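Search this site Go

When the New Helper Is a Robot Arm

Have you ever wondered who makes the tea at a tea company? I used to wonder that too, and then I got a job at one! I work at Reltivholm, where we taste teas and decide which ones are good enough to go in the boxes. My name is Arben Radonjić, and my tongue is pretty much my most important tool.

A tasting day takes a lot of cups. On a big day in December we can fill 400 of them. Every cup has to be put in the right spot, filled, sipped from, cleared away and washed. For years, we did all of that by hand, and by the end of the afternoon my wrists felt like old rubber bands.

Then we got the arm. We call it Pradar (everybody here gets a nickname, so why not the arm?). It's shaped a little like your own arm, with a part like a forearm and a part like a wrist. At the end it has a gripper, which works like a finger and thumb when you pinch a cookie. 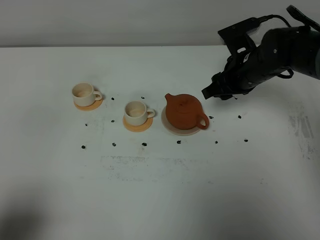 Pradar's workspace, with two cups on their coasters and the clay teapot.

Now, you might think picking up a teapot is easy. You've probably done it a hundred times without thinking! But try this at home with an empty plastic cup. Close your eyes and have a friend put it somewhere on the table. Can you grab it by the handle on the first try? You'll probably bump it, or pinch too hard, or miss it altogether. A robot has all those same problems. It has to work out where the cup is, which way the handle points, and how hard to squeeze. If it squeezes too softly, the cup slips. Too hard, and – crunch.

So Pradar has to practice, just like you practice the piano. We've written down every practice try since the beginning, and the notebook is up to 1,877 now. Lots of those lines just say "missed."

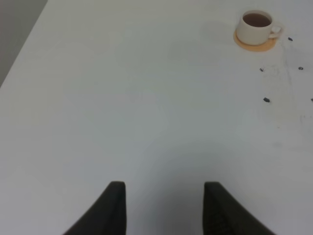 Practice is also where the people come in, and this is the bit I like best. Before the arm came, I was a bit worried. Would it take my job? I asked my boss, and she sat down with all of us and we talked about which parts of the work we wanted to keep and which parts we'd be happy to hand over. I wanted to keep the tasting, of course. A robot arm can lift a cup, but it can't tell me that a tea reminds it of toast and raisins!

What I was glad to give away was the carrying. And I got some new jobs I'd never had before. I learned how to teach the arm a new move. I learned how to stop it in a hurry (there's a big button, and every one of us knows where it is). Two people who used to wash cups all day now plan the practice sessions instead, and they're really good at it, because they know all the ways a cup can go wrong.

It isn't all perfect. The arm is slow, much slower than me on a good day. Some days it needs fixing and we go right back to doing everything by hand. And I do miss the chatting we used to do when we all carried trays together. 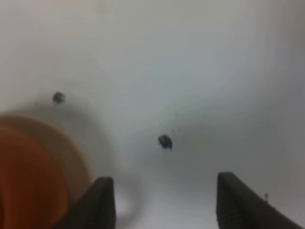

Đỗ disagrees with me about the chatting and says we talk more now, because no one is rushing past with a full tray and yelling "Hot! Hot!" Okay, that's fair. We do get to sit down for our breaks these days.

If a robot came to your school, which job would you give it? Stacking the chairs? Sharpening the pencils? And which job would you never, ever let it have? Ask a grown-up you know the same thing about their work – you might be surprised by what they'd want to keep.

Contact us | © Brikon Kids' Pages | Back to top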